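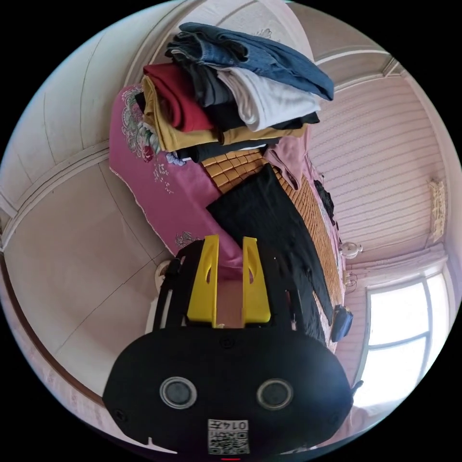 December 27, 2022

Adhesive shelf, continued from the last entry. Subject is still the hide glue and why the two batches in the Zalo jars behave differently on the same stock.

Batch A is the Terkska granules, soaked overnight in cold water and brought up in the double boiler. Batch B is the Grīnberga pearls, same soak, same pot. Both mixed by weight, one part glue to two parts water. In-ho wants it noted that he weighed the water this time and did not go by the lines on the jar. The lines on the jar are wrong, as established.

Holding temperature was set at 60 C on the dial. The probe says the pot sits a little under that and climbs when the lid is on. I left the lid on between joints and took it off to brush. A skin formed on B twice and on A once. Skin removed with a stick and thrown away, not stirred back in.

Test pieces: maple to maple, edge joints, planed the same morning, no sanding. Eleven pairs per batch. Rubbed joints, no clamps. I know Bláthnaid prefers clamps for anything that will be compared afterwards, but a rubbed joint shows tack, and tack is what we were arguing over. Pieces were warmed on the radiator first. The first two pairs in A were not warm enough and I redid them with fresh stock.

Open time. A gave me long enough to place the piece, slide it, and change my mind. B did not. With B the top piece seized before I had it square on two pairs, and I had to knock them apart, scrape, and start over. The scraped faces were washed with hot water and planed again, so they are thinner than the others. Marked with a pencil cross on the end grain. Keep them out of the comparison or at least report them separately.

Smell. B is stronger. Not off, only stronger. A has very little.

Breaking. Pairs from the earlier run (same two batches, glued last week and left on the high shelf) were broken today over the edge of the bench with the short lever. Results in words because the load cell is still away:

A – wood failure on most of the length, clean glue line showing at one end on a few. The clean end was always the end I laid down second, which points at me and not the glue.

B – wood failure throughout on the good ones. Two let go along the line with a glassy surface on both faces. Starved or chilled, I can't tell which from the surface. My guess is chilled.

So B is stronger when it is caught in time and worse when it is not. This agrees with a higher gram strength, which is what the bag would tell us if anybody had kept the bag. Bláthnaid thinks 182 was written on it. In-ho remembers a different number. I am writing down 182 with a question mark and asking the supplier.

Urea. Tried 5 percent by dry weight in a small pot of B to slow the gel. Open time was then close to plain A. Brushed out well, slightly thinner, ran a little on the vertical face. Three pairs made up and put on the high shelf with U on the masking tape. Do not break these before February. Urea joints are supposed to be more sensitive to damp and I would like them to see some weather first.

Salt was suggested. Not tried.

Water. Everything above is with tap water. The Fluteck filter on the sink was not fitted until after the soak, so it plays no part in any of this. The next soak will be filtered, and will need its own line in the table so that we don't change two things at once and then argue over which one did it.

Pot life. A has been reheated three times and still strings properly between finger and thumb. B reheated twice, strings are shorter. Both went into the fridge at the end of the day, lids on, labels facing out. Discard if there is any mold, and do not scrape it off and carry on.

Brushes: the round one with the tin ferrule is rusting and leaves a gray streak in the glue. Visible on the maple in two of the A joints. Use the string-bound one.

Next:
– repeat B with the room at 30 C or as near as the heater will manage, no urea
– one set with clamps, for Bláthnaid
– cut the walnut for the second species, quarter-sawn if there is enough
– mark new lines on the jar
– ask when the load cell is coming back

Note added after lunch: pair 7 of batch A came apart in my hand while I was moving it. It had only been together since morning, so I am not counting it as a failure. Reglued with A and marked R.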